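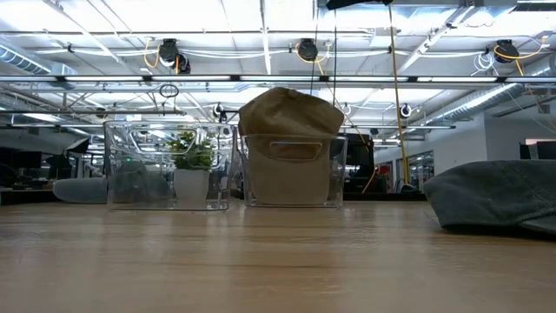 Clear bins to replace cartons for cap storage at Durkgate

Parnden, 26/08/2019 — Vunen will move its soft headwear out of cardboard cartons and into clear plastic bins at the Durkgate site, the company said in a notice to its store accounts. The change covers baseball caps and other unstructured caps first. Structured hats with stiff crowns stay in their present boxes until a later review.

The Durkgate site holds 954 cap lines, counting each color as a separate line. Under the present system every line has its own carton, closed with tape and marked on one end with a printed label. Staff open the carton to confirm the color, then tape it shut again. Vunen said this step takes up more of a picker's time than the walk to the shelf, and that cartons opened more than a few times lose their shape and stop stacking square.

Bins were tried out on a worktable at the site, using a mix of caps in different colors and two bin shapes. The wider shape has a molded handle outline across the upper part of the front face. The narrower shape also has a handle outline near the top, with slightly tapered sides below it.

Zoia Kravets, who runs storage planning at Durkgate, said the tan-brown cap was the most useful of the set because its crown stands well above the rim when the cap is put upright with the narrower bin. "Height is what we have to plan for. A soft crown will give if you press on it, but we don't want it pressed on for three months," she said.

Vunen has set two rules for filling the bins. Caps of one line go in with all brims facing the same way, and no cap may be folded front to back to make room. Where a crown sits higher than the rim, that bin goes on the top row of its bay and nothing is stacked on it. Loose caps may be left on the table during sorting but must be in a bin before the shift changes.

Color was the second point in the notice. Blue-gray and dark gray-green caps are easily confused inside a closed carton under warehouse lighting, and the returns desk logged 28 mix-ups between the two colors in June. With clear walls the color can be checked from the aisle. The notice adds that bright streaks from ceiling lights can hide part of the contents, so each bin will still carry a label with the line number, placed low on the front face and clear of the handle.
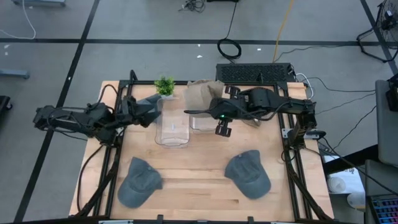 Sorting table at Durkgate with blue-gray caps, clear bins and a beige-tan cloth.

Cloth covers are also under study. Open bins collect dust, and lids would cost more than the bins themselves at the size Vunen needs. A plain cloth laid over the top is cheap and can be washed, but it hides the contents from above and has to be pulled straight each time the bin is used. Kravets said covers would probably be kept for slow lines and left off the rest.

The first order is for 2000 bins from Aerts, in both shapes. Delivery will be split between the upper and lower floors, with the lower floor changed over first. Shelf spacing on that floor does not need to be altered for the narrower bin. The wider one requires every second upright in the cap aisles to be moved, and this work is to be done one aisle at a time so that picking can go on in the others.

Store accounts will see no change in pack sizes or order codes. Caps will continue to ship in cardboard, packed at the dispatch bench from the bins, with tissue in the crowns where an account has asked for it. Accounts that collect from Parnden in person should allow extra time while the lower floor is being changed over, as some lines will be held in temporary bays.

Used cartons in good condition will be kept for outgoing orders. The remainder will be flattened and sent for recycling with the site's other board.

Questions about individual lines should go to the Durkgate stock desk, quoting the line number and color. A bay list for the lower floor will be posted at the collection counter once the first aisle is complete, and a separate list will follow for the upper floor.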